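3.2 Gathering examples in simulation 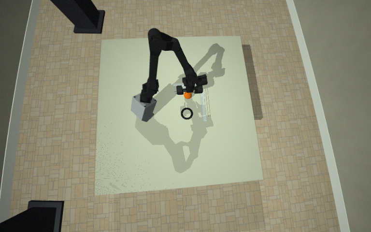

3.3 What we kept

Figure 2. The arm over the orange ball in the Mundora simulator; the black ring lies on the tabletop a short distance away.

We recorded 200 episodes and kept 90. The rest taught mostly patience – a skill our policy has no input for. Each operator had 6 practice runs before anything counted, a rule proposed by Bakke after reviewing his own first attempts. Ball and ring positions were redrawn for every episode.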